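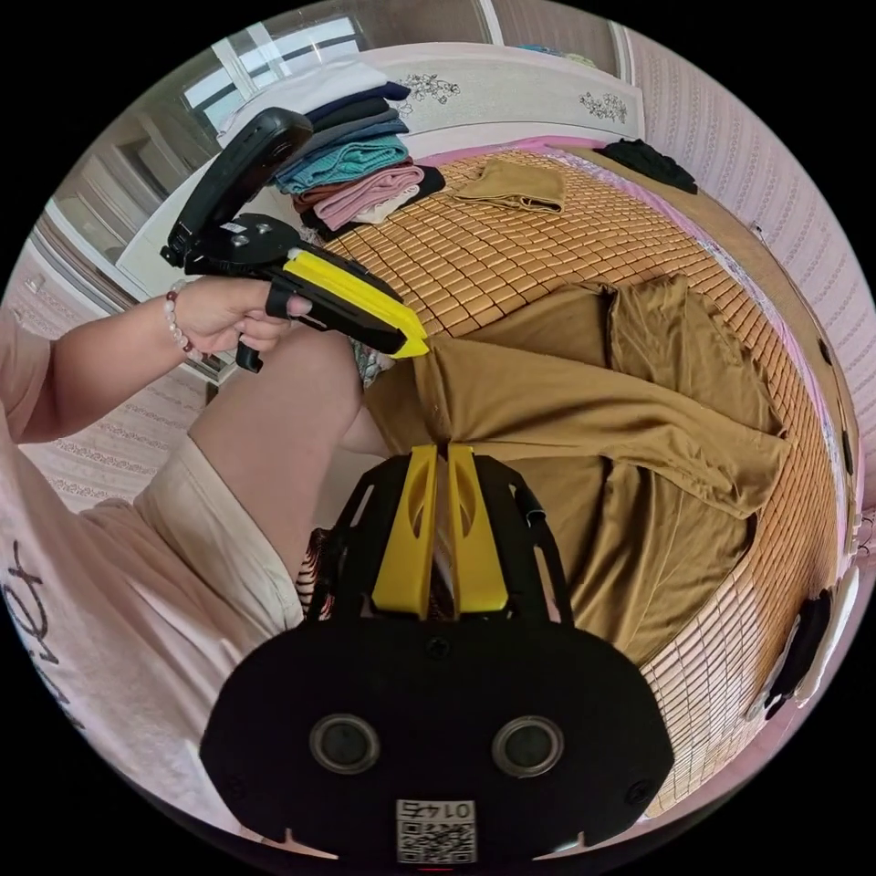

Large khaki-brown piece on bamboo mat, two grippers, yellow fingers. Wrist unit 0145.

Notebook, August, folding cell / demonstrations
Start 7:40

Carried over from last entry: Brimley table still waiting on the new top. Trukemport floor runs as normal with hand folding on both tables. Home demonstrations continue in parallel.

Went through recordings up to the end of last month. Target for the first training set is 500 complete folds of long garments. We have more than 1,000 recordings in the folder, but that includes towels, shirts, restarts and everything Hanport sent over before we agreed on where a fold starts and ends. After sorting by the current rule, 59 long garments are usable without edits. Rule again, for whoever does the next pass: start when the first finger touches cloth, end when both grippers are clear of the stack. A piece picked up bare-handed in the middle goes in the "mixed" folder and does not get counted.

Most rejects are smooth cloth. The fingers close on the top layer, the layer slides, and the operator goes back for it two or three times before getting a grip. Those are still real folds and I would like to keep them. Sverre Lunde disagrees and wants the clean ones only for the first run. Left open. His argument is that the Brimley arm will copy the hesitation along with the correction. Mine is that the floor gets smooth trousers every shift and the arm will slip on them too.

Angle of approach. On cotton it makes little difference. On anything shiny, coming in flat with the tip along the cloth works better than pushing the tip down into it. Tip down pinches the mat, and on bamboo the finger catches in the lines between the tiles. Try a felt sheet over the mat at one site before asking anyone to change technique.

People side, which I said I would write down this time.

Had the folders' break table to myself and four of them for half an hour. Notes as taken, not in order:

– The hand-held gripper is slower than hands by a wide margin and everyone finds it annoying for the first day. After that the complaint moves from the fingers to the forearm. The phone mount puts the weight high and the wrist has to hold it level.
– Jewelry and sleeves: no rule wanted. Loose cuffs are the only thing that gets into the trigger.
– Sitting on the bed or floor to fold is fine for an hour. Two asked for a table height option. Agreed, ordering one stand to test.
– Folding speed is part of the shift bonus at Trukemport. Time spent with grippers counts as zero pieces. This has been raised before and was in the August list from Hedlund as "closed". It is not closed. Recording hours are now entered under a separate code, but the bonus sheet does not read that code.
– Main question was what the folding job looks like once the Brimley table runs. Current plan, as far as I know it: arm takes flat work and standard trousers, people take sorting, stain check, mixed bags and anything the arm puts aside. No one has written this into a job description. I said so.
– One of the four pointed out that stain check is done while folding, by feel and by the way the light hits the cloth. Splitting it off means handling each piece twice. We had not put that in the time estimate at all. Our figure was 59 seconds for a pair of trousers, fold only. Need a measured number with inspection as its own step.

That last point changes the case for the cell more than the grip rate does. If each piece is handled once for inspection and again for loading, the saving at the table is smaller and the load station becomes the tight spot. It would also be the most repetitive job on the floor. Suggest rotating it with sorting by the hour from the first day. Sverre to take it up with Hedlund.

Equipment
Check finger wear on all pairs. The pads lose grip at the tip first. Swap them in pairs only, a new finger against an old one closes crooked.
0145: clean both openings on the housing with a dry cloth, check label is readable to the scanner.

To do
Felt sheet, one site.
Stand for table height.
Bonus code – me, with payroll, before next batch goes out.
Time study with inspection split off, two folders, long garments only.
Ask Hanport to re-cut the early files by the new rule, or send us the raw ones.

Stop 11:15. Mixed folder not sorted.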